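**Grindik** is a control and planning package for two-armed robots that move soft parcels from a bin to a conveyor belt. It was written by Tincuța Vlad and Marius Nistor at Plakard, and its first public version is dated 5 Aug 2020. The package takes in pictures from a head camera and from cameras at the wrists, and sends joint targets to both arms and hands.

## Perception

The head camera supplies the overall layout. Mailing bags have no fixed shape, so the software marks regions of film that a hand could close on and does not fit a box model. Folds and distorted print often split one bag into several regions, which are merged in a second pass.

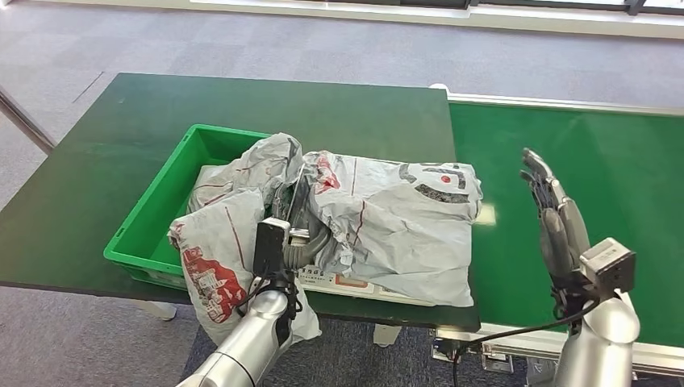 ## Planning

The planner, called Sima, gives each arm its own task queue. One arm may work among the bags while the other is held over the belt. Shared space is locked by whichever arm enters it first, and the lock expires after 2 seconds without motion.

Wrist views are used at close range, where the head camera is often blocked by the hand itself. Bright film and bare metal both produce strong highlights, and early versions confused them.

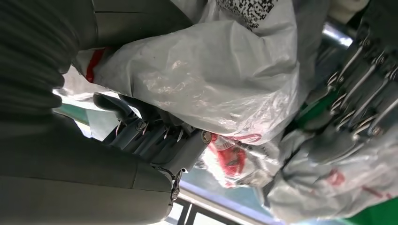
A mask of the robot's own parts is now computed from the joint angles and removed before grasp regions are scored. The scoring model was trained on 4,000 labelled wrist pictures, of which 1,550 came from the Drindari test site.

## Control

Finger joints run under position control with a current limit. The loop also watches for straps and loose strings near the knuckles, a case added in November after a report from Drindari.
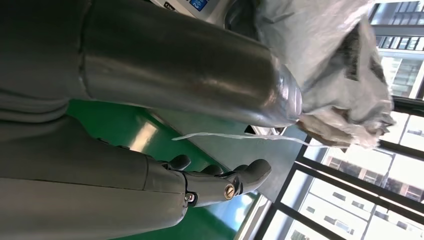 ## Tooling

A replay tool steps through logged runs and shows all camera streams on a common clock. The test suite holds 49 recorded runs.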